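## 4. Recording examples with the hand-held gripper

This section covers one recording session for the picture-mount task, in which acrylic sheets are fitted over prints with metal standoffs. Read section 3 (charging and pairing) first. The person holding the gripper is called the operator. The person at the laptop is called the logger. One person can do both jobs, but it is slower and the notes suffer.

Applies to gripper software Illum 2. Last checked by Réjean Sutherland, 22 July 2022.

### 4.1 Preparing the work area

1. Clear the floor on the side you will stand. Keep your feet behind the hazard tape while recording.
2. Lay a large sheet of white paper flat on the work surface. Marks and a rough edge are fine. Replace it if it has holes or will not lie flat.
3. Put the parts for the first take within one arm's reach.
4. Switch the gripper on and hold it still over the paper, fingers fully open, until the status light stops blinking. Both fingers must show in the preview with a clear gap between them. A part lying near a finger does no harm at this stage, as long as nothing is between the two.
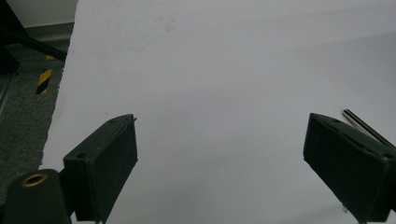
5. Squeeze the trigger fully, then release it. Do this twice. The width reading on the laptop should return to the same value each time. If it does not, go to 4.4.

> **Caution:** Keep your free hand away from the linkage when you squeeze the trigger. The arms close together quickly and will pinch skin.

### 4.2 Recording a take

A take is one complete handling of one part, from open fingers to open fingers. Do not record several parts in one take. The splitting tool at Amgate cannot separate them and the whole file is thrown away.

1. Ask the logger to start the take. Wait for the tone.
2. Move towards the part at a steady pace. Approach from a different side every few takes, so that the learning system does not see the same path over and over.
3. Stop just short of the part and line up the fingers. A short pause is useful to the model. A long one is not — if you have to think about the grip, end the take and start again.
4. Close the jaws on the post of the standoff, below the cap. When the standoff is at a corner of the acrylic, keep the gripper low and come in from outside the corner. The sheet may touch the jaws, but do not lift it or lean on it.
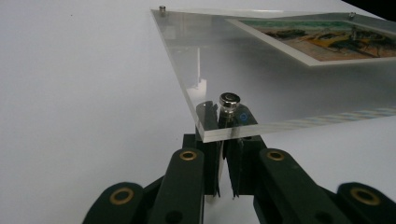

5. Complete the movement given on the task card (hold, turn or remove), then open the jaws fully.
6. Draw the gripper straight back until the part is well clear, and say "end". The logger stops the take.

**Note:** Clear acrylic and polished metal both throw reflections. You need not remove them. The model has to cope with them, and Lorne Melnyk has asked that the lights be left as they are in the room.

**Note:** If you drop a part, carry on if you can pick it up within the same take. Dropped and recovered parts are wanted. The logger marks these takes with an R.

### 4.3 Naming and keeping takes

- Use the form *task-operator-number*, for example `standoff-tl-43` for Tanner Lapointe's take 43.
- Never reuse a number, even when the take was bad. Mark it "reject" and leave the gap.
- Copy the files to the Gallardo drive before you switch the gripper off. The internal card is wiped at the next start.
- A full set for one operator is 47 takes, rejects not included. Split it over two sittings if your wrist gets tired.

### 4.4 If something goes wrong

**Width reading drifts.** Check the fingers for grit and wipe them with a dry cloth. Repeat step 5 of 4.1. If the drift is more than 2 mm, stop and tell Yichen Zeng. Do not tighten the finger screws yourself; they are set at the Tomcombe workshop and a change there spoils the match with earlier sets.

**Preview freezes but the tone still sounds.** The take is probably sound. Finish it, then play it back before starting the next.

**Position is lost part-way.** Reject the take. Return to the paper, open the fingers and hold still as in step 4 of 4.1 until the light is steady.

**Acrylic is scratched.** Carry on using it, but write the sheet number in the log. Spare sheets are kept with Colton Fraser — ask before opening a new pack.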